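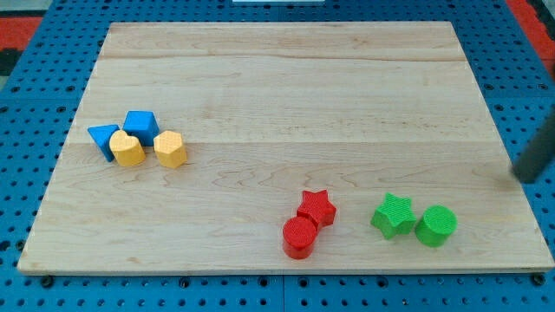 One reader wrote in to ask why the Gidorness recipe cards still say "a slow oven" when everybody cooking from them today has a dial with numbers on it, and whether we would please just fix it. I have thought about that note a good deal, and most of this README ended up being written with it in mind.

Print this page | E-mail this page

Gidorness Recipe Cards, a data card

Welcome, and thank you for stopping by! This folder holds the typed-up text of 1,297 handwritten recipe cards that were kept in and near the town of Gidorness, mostly in kitchen drawers and tin boxes, and in one case inside a hollowed-out hymnal. I've tried to set down what's in the files, how they got typed, and where I think you ought to be careful, and if I wander a little along the way I hope you'll forgive me, as I've been living with these cards for quite a while now.

What's in the folder

There are 2 files. The first, cards.csv, has one row per card. The second, notes.txt, is my running list of puzzles, spellings I couldn't settle, and cards that seem to be copies of other cards (there are a lot of those, and people did love to pass along a good date bar).

Each row in cards.csv has these columns:

- card_id: a plain number, in the order the cards were typed
- box: which box the card came out of (Hener, Powell or Trondell)
- title: as written, even when the title is only "Good Cake"
- ingredients: one long field, with semicolons between items
- method: whatever directions were given, which is often next to none
- margin: anything scribbled on the side or the back
- doubt: yes or no, depending on whether I had trouble reading it

The boxes are named for the streets they came from. Hener is the biggest and heavy on baking. Powell is mostly suppers and pickles, with a long run of cabbage dishes that I have grown very fond of. Trondell is the smallest, only 36 cards, but the handwriting is lovely and nearly every one has something in the margin, so please don't skip it.

About those slow ovens

So, back to the question up top. I left the words alone. "Slow," "quick," "moderate" and my own favorite, "a good steady fire," are all typed exactly as they appear, and so are "butter the size of an egg" and "flour to stiffen." If I had swapped in temperatures I would have been guessing, and after a year or two folks would have taken my guesses for something the cards really said. If you want numbers for your own project, add a new column and leave mine be. I'd love to see it if you do.

The same goes for spelling. You'll find "vanila" and "vinella" and once "manilla," and I kept every one. When you search, search loosely.

How the typing was done

Every card was typed by hand and then read back aloud against the original, usually at my kitchen table with a pot of coffee going. Fractions gave the most trouble. A faded 1/2 and a faded 1/4 look an awful lot alike, particularly on a card that has had molasses on it, so any fraction I wasn't sure of sets the doubt column to yes.

Family names in titles have been taken out and replaced with a dash, so "Mrs. — 's Corn Relish" is meant to look like that and isn't a typing slip.

Please don't can from these

I do want to be firm on one thing. The pickle and preserve cards are old, and many of the canning directions are not safe by today's standards. Read them, enjoy them, write about them, but please use current, tested directions if you mean to put anything up in jars.

Using the files

You're free to use and share the text for any purpose. A mention of the Gidorness cards would be kind. The whole thing opens fine in any spreadsheet program, though some of the margin notes run long and you may want to turn on text wrapping.

Changes

2/12/25: Fixed the semicolons in the Powell box, where a batch of commas had crept in. Merged two halves of a gingerbread card that had been typed as separate recipes. The frosting still has no sugar in it, and I have left it that way.

Print this page | E-mail this page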